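Folding dark cloths so they stay folded

Quick one, been meaning to write this up since the 9th April tidy. For the dark plush cloths, the thick fuzzy ones that slide off every pile you put them on.

You need a flat, pale surface. Dark cloth on a dark worktop is hopeless, you can't see the edges. I use a big white board on the table. Wipe it first — plush picks up every crumb.

1. Shake the cloth out. Lay it down with the long side pointing at you.
2. Smooth from the middle outwards with the flat of your hand. Don't tug.
3. Fold in half, long edge to long edge. Press along the fold.
4. Take the far end by both corners, lift a bit, let the wrinkles drop out, then lay it back. 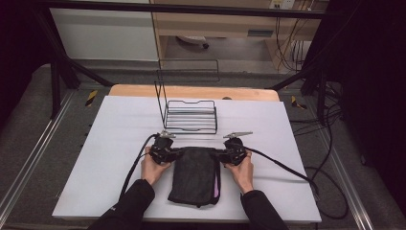
5. Fold the far end towards you, stopping just short of the near edge. Then once more if your shelf is shallow. Mine is, so twice.
6. Leave it under something flat for 15 minutes. A tray, a big book, whatever. Sounds fussy but it does keep the shape.

If one side keeps creeping out, open it up and start agian from step 3. Quicker than fiddling.

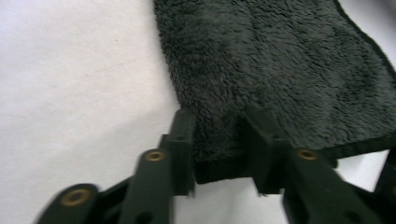
Corners are where it goes wrong. Thick pile hides the line of the cloth, so don't go by the fluff, go by the binding. A black bound hem is flatter and darker than the plush next to it, easy enough to follow down to the corner. Put corner on corner there and the rest lines up, more or less. Rounded corners won't match perfectly, fine, leave them.

Brush the pile all one way before you put it on the shelf. Looks neater — and the next cloth doesn't catch on it. Stack of 7 at most, any more and it leans.

Wash them seperately the first few times. No softener.

Questions to Purificación Villalobos, Bromby | © Bromby | Back to top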